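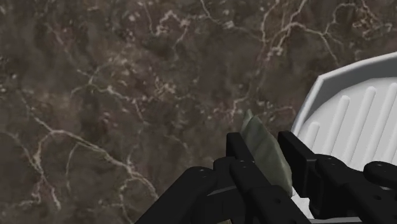
Why does my terrain flicker at a distance in Plerno?
Far hills shimmer when the camera moves. Near plane is 0.01, far plane is 4,000.

Lalitz
Raise the near plane to 1 and test again. With your numbers nearly all the depth precision sits right in front of the camera. People will tell you to buy a new card - I doubt it.

Medeiros
I had this too and updating the driver fixed it, I think. Try that first.

Lurkov
A driver update fixing depth precision? I'd want to see that. Check for duplicate meshes too - I once found 8 tiles loaded twice in the same spot, and no near plane setting cures that.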